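Workshop notebook — Flillgate bench
May, by the Ashworth race mechanics
4 min read

Back wheel off the Vamow again. Same noise as after the Satgate climb, clicks under load, gone when he sits down. Freehub stripped, cleaned, light oil, back together. Pawls fine. Springs fine. Left it on the stand and had tea.

Second go, found it. Cassette lockring was under — went round with the torque wrench and got a good quarter turn before it bit. 40 Nm now. Whoever did it last didn't write it down (might of been me). Lockrings go in the book from now on please, even on the spare wheels.

Chain measured, still inside the mark. Leave it for the hill race, swap after. Ashworth loop is 79 km with the bad lane at the end so no new kit the night before, no new tyres either.

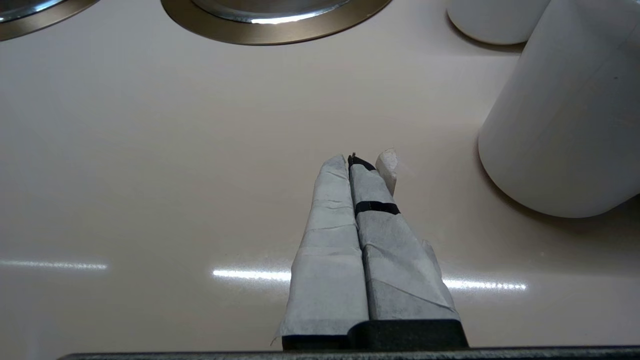 What pressure for the bad lane?

Lower than last year, and the same front and rear for the lighter riders. Two of them rattled bottles out on the setts with hard tyres and one pinch flatted trying to go round the drain. Sealant topped up on everything tubeless, valve cores nipped up after.

Bar tape on the Vamow rewrapped, outside in this time. Hoods were 9 mm out left to right, he has been riding it like that since the Satgate stage and wonderd why his wrist hurt. Marked both with a paint pen.

Time trial bike: extensions down one spacer, saddle not touched. He wants 700 g off it. Not happening. Told him to take one bottle.

Still to do — front mech on the spare, stops overshifting if you hold the cable but that is no use on the road. New inner probably. Brake pads on the blue one, rear worse than front. Track pump head leaks, use the old one till the seal comes. Van needs the long roof strap back from Flillgate before loading, 6.30 start.

We use cookies to remember your settings. Accept or manage preferences.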